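How to Sort and Fold Fabric Remnants

By Qianru Lei
Updated Dec 31, 2019

Remnants take up more room than they should when they go into a bag as they come off the cutting table. Folded to one size and stored on edge, the same pile fits in a drawer and every piece can be seen when the drawer is open. This method works for anything from a narrow strip up to a piece the size of a pillowcase. Larger cuts should go on a bolt board.

What you need

A clean, light-colored table or a white sheet to work on
A clear ruler
Fabric scissors
An iron and a pressing cloth
Small cups or jars for pins and clips
A piece of stiff card for a folding template
Paper tags and a pencil

Step 1. Clear out the pins

Go over each piece with your hand flat before you do anything else. Pull out pins, clips and stray threads. Put the pins in a cup as you find them and keep the cup at the back of the table.

Step 2. Separate strips from sheets

Make two piles. A strip is anything too narrow to fold over the template. Leftover binding, hem trimmings and bag straps all belong in this pile. Everything else is a sheet, even if the edges are crooked.

Keep dark pieces away from bright ones if they have not been washed. Black and red cottons can leave color on their neighbors, and I found this out with a yellow quilt backing from Drotberg that I had to cut around for a year.

Step 3. Lay the pieces out

Spread the sheet out first with the grain running away from you. Lay a strip of a contrasting color over it to check whether the two are worth keeping as a set. A green strip on black shows up well, and a pair like that can be tagged together for piping or a pocket edge. Smooth out the big wrinkles by hand. Faint folds can stay until you press.

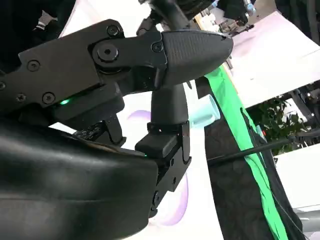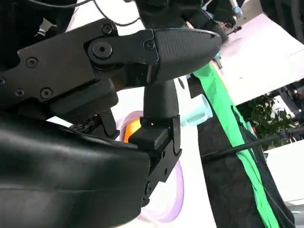

Step 4. Trim

Cut off frayed ends and any selvage you don't plan to use. There is no need to square up every piece. If a corner sticks out by more than the width of your ruler, trim it so that it won't catch in the drawer.

Step 5. Press

Set the iron for the most delicate fiber in the pile. Pieces that are 100 percent cotton can take a hot iron and steam. Use the pressing cloth on black fabric, which goes shiny easily, and press from the wrong side. Let everything cool flat before folding.

Step 6. Fold the sheets

Cut the card a little shorter than the depth of your drawer. Lay it on the fabric, wrap the fabric around it lengthwise, then slide the card out. Fold the resulting band in half, and in half again if it is longer than 16 inches. Stand it up with the last fold at the top.

Step 7. Roll the strips

Start at the straighter end and roll loosely. A tight roll leaves a curl that has to be steamed out later. Fasten the end with a clip, or tuck it under the last turn if the fabric is thick.

Step 8. Tag and put away

Write the fiber and whether the piece has been washed. Ebise Ambaye, who taught me this folding method, also writes the length on hers. I only do that for pieces I bought for a particular project.

A full bag takes me 30 minutes. Anything that comes in later goes at the front of the drawer, and I go through the back ones again in April.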